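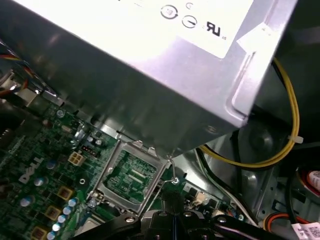

Figure 2. Power supply and motherboard.

So how many records should a form load at once? I settled on 300, and the user can change that from the settings tab.

In the first build of Drudeo I loaded the whole table when the form opened, which was fine on my own small test file and awful on the one from Hunville. Mwajuma Nzioka, who keys in records there, asked me for two things: a faster opening and a way to get back to the last record she had edited. The second one was easy – I store the record key when the form closes. For the first I split the query into pages and kept 4 of them in memory, dropping the oldest as she moves on. Sorting on a column still empties all the pages, and I haven't fixed that yet.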